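I spent an afternoon in November at the Widgate open day in Belmont. Widgate builds handheld grippers for collecting manipulation data, and the event was split between short talks in a meeting room and demonstrations in furnished rooms upstairs. I skipped most of the talks and stayed upstairs.

My interest was narrow. I work on fixtures for a textile handling line at Jimstead, and cloth is still the part of the job we solve with clamps and patience. I wanted to see how the gripper people deal with a soft object lying on another soft object.

## The setup

The bedroom station used a full bed pushed against a wall. The operator holds the tool by hand, works at normal speed, and a camera on the tool records the fingers and whatever is in front of them. A second view can be recorded from head height. The two streams are lined up afterward by timestamp. We were told the tolerance they aim for is one video frame, and that clips outside it are thrown out.

The task was blue cloth on a bed. Approach, close on an edge, lift, fold, set down, release. Each attempt counts as one episode. Their bedding set has 256 episodes so far, and they plan to add 200 more with different fabrics before training anything on it.

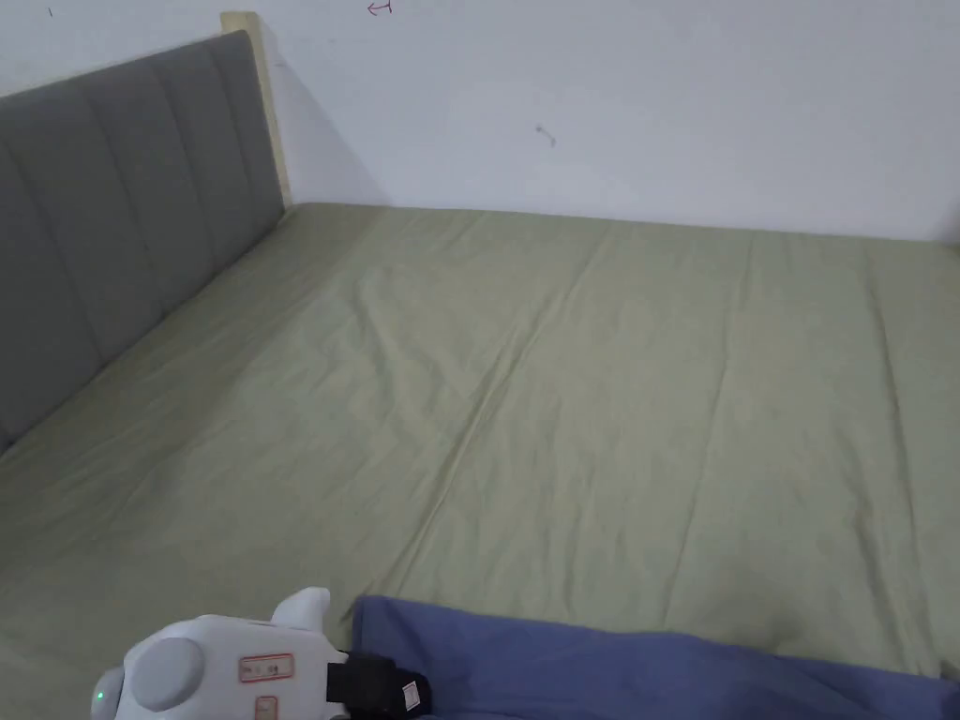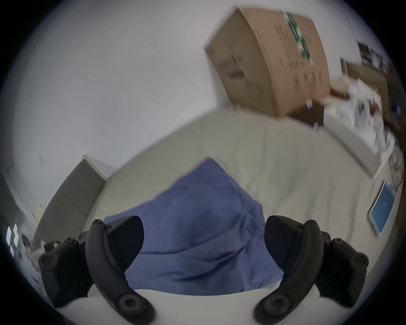 *Bedding station at the Widgate open day: the gripper and the blue cloth, first from the head view, then from the tool camera.*

The wide lens on the tool takes some getting used to. Straight edges bend badly toward the outside of the image, and the far edge of the bed turns into an arc. I asked whether they correct this before training. They don't. The model gets the distorted image, on the grounds that the distortion is the same every time and the correction step throws away pixels at the border. I would like to see a comparison run before I accept that, but it's a reasonable starting point.

What the lens buys is context. Both fingers stay in view along with the bed and a good part of the room behind it. On our line the camera sits well above the work and loses the contact point as soon as the clamp comes down. Having the fingers fixed in the same part of the image at all times removes that problem, at the cost of a fair amount of image area taken up by black hardware.

The head view is the opposite. It shows the bed surface and the creases in the sheet well, and very little of the grip. The operator's own tool hides part of the cloth. Widgate treats this view as optional, and their current model doesn't use it.

## Cloth on cloth

I got four turns with the tool. The first two were bad. If you come in too low, the fingers push into the mattress and you pick up the sheet along with the cloth. If you come in too high, you close on air. The fix is to press down slightly, close, then tilt the tool back before lifting. After that it felt fairly natural, though my wrist was tired by the end.

There is no force sensing in the fingers. The pressure against the mattress has to be inferred from the image, mainly from how the fabric wrinkles near the pads. I asked how well that carries over to a firm mattress or a tabletop, and the answer was that they have only a small test on tabletops and don't want to quote a number yet.

## Notes for our line

- Pads: check whether flat angled pads would reduce marking on the thinner fabrics we run. We use the round ones from Sotiropoulos now.
- Camera: try a wide lens on the clamp carriage, uncorrected, and see if the operators can read it.
- Tilt before lift: easy to add to the existing motion program. I'll test this first.

Slides from the talks are supposed to go out by email. I've asked for the one on timestamp alignment.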